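From: Forough Safavi
To: bench-practice list
Subject: Re: clear-floor rule for two-arm tables

Rachid Fahmy wrote:
> Section 5 of the Merner draft says "keep the area tidy."
> Can we agree on wording a new operator could follow?

Hi Rachid, and hello to everyone who has joined since the Preltberg meeting!

I'm so glad you brought this up, as I've been grumbling over that line for weeks. "Tidy" means something different to each of us, and I'd much rather we talked about reach and cables. Our place-setting table is what I have in mind as I write.

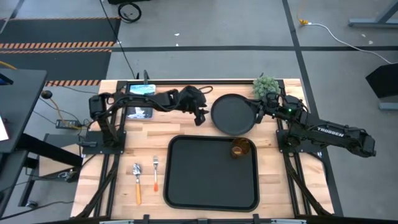 Place-setting task, two arms, spoon and fork to the left of the tray.
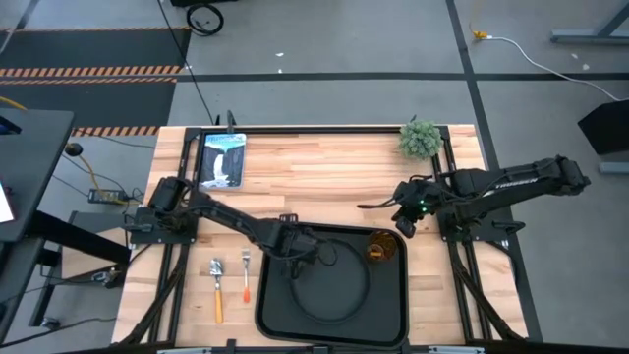 My suggestion would be two separate rules. First, cables and power adapters on the floor get routed away from wherever the operator walks - taped or covered, I don't mind which. Second, anything on the tabletop that isn't part of the task gets written on the setup sheet, so that the next shift can put it back in the same spot (Mugo does this already and it works beautifully).

I can have a draft to you by September, if you'll all be patient with me!

Warmly,
Forough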